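Benunstead flue sweeps told to put a price on the van

Residents of Benunstead who ring round for a chimney sweep or a dryer vent clean this winter should find the quote and the bill bear some resemblance to each other, after the town's trading standards office asked local firms to print their full prices.

The request follows a run of complaints in January about callers offering to clean "the whole system" for £40. In one house on Bolger Street the whole system was found to have grown considerably between the front door and the airing cupboard, and the final invoice came to £635. It included a charge for inspecting a loft vent. The house has a flat roof.

Glenys Mahuika, who handles doorstep trading complaints for the office, said the £40 offers were not illegal in themselves. "You can charge what you like for cleaning a vent," she said. "You do have to say which vent, and it helps if there is one."

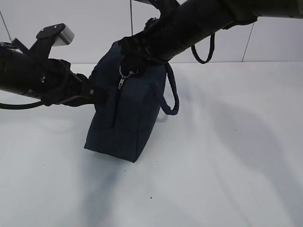
Firms signing up to the new list must give a fixed price for a single flue, a price for each extra vent and the cost of a call-out where no work is done. They must also leave a written note of what was cleaned. Two firms have joined so far, Filholm Flue and Vent and a one-man outfit in Rindthorpe that asked for its telephone number to be left off because it is already too busy.

Beverley Mudgway, who runs Filholm, charges £100 for a standard kitchen extractor run and has done so for long enough that her customers have started to worry about her. She said she welcomed the list, although she had doubts about the form that came with it.

"It's four pages and it wants to know my policy on soot," she said. "My policy is that I take it away."

She advises anyone offered a clean on the doorstep to ask when their own was last done before agreeing to anything, and to be wary of a caller who produces a jar of dust from his pocket as proof.

The list is kept at the library desk in Benunstead and can be read during opening hours. An online version is promised once the office has settled whether a tumble dryer hose counts as a duct.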